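How to sort, check and pack short network cables

Last updated 9 May 2018

Short patch cables pile up quickly. After an office move or a rack refit you can end up with a box of them in several colours, some fine and some with broken clips. This page covers sorting them and packing them so that they can be found and used again. It was written for the Odimville store, but the method will do for a cupboard at home.

What you need

A table with a clear patch big enough to lay a cable flat
Packing paper or thin plastic sheet
Small paper labels and a pen
A cable tester (we use the Srour, any basic one will do)
Grip-seal bags
A shallow box with a lid

Step 1. Lay out the sheet

Spread the packing sheet over the table before you bring the cables out. It need not be smooth. Old sheet that has been used once or twice is fine, and it stops grit from the table top getting into the plugs. Keep the labels to one side where they will not slide underneath.

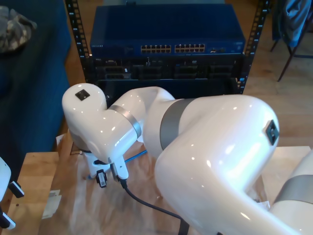 Short blue cable on the table, with the sheet spread across the wooden top.

Step 2. Sort by length, then by colour

Take one cable at a time and straighten it without pulling hard. Anything up to 60 cm goes in the short pile. Longer ones are packed separately -- they need a different fold. Within each pile, put the colours together. Colour means nothing electrically, but most people ask for a cable by colour first.

Step 3. Check the ends

Hold the cable close to the plug and look at the clip, the contacts and the boot. The boot is the soft sleeve where the cable goes into the plug. Press it lightly. It should give a little and spring back. If it is split, or slides freely along the cable, put the cable aside. Do the same at the other end.

Avoid holding a cable by the middle and letting the plug swing, and do not bend it sharply right behind the boot for longer than you have to.

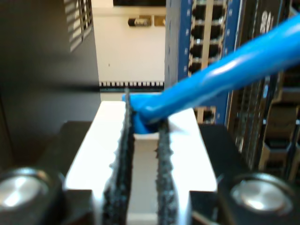

Step 4. Test and label

Plug both ends into the tester and wait for all the lights to run through. Write the length and the month on a paper label, for example "short, October", and put it in the bag with the cable.

Step 5. Pack the box

Coil each cable loosely, two turns at most for the short ones, and bag it. Lay the bags flat in the box. A Durnent tray box holds 11 bags in a layer without squashing the plugs. Put a piece of the sheet between layers and write the contents on the lid.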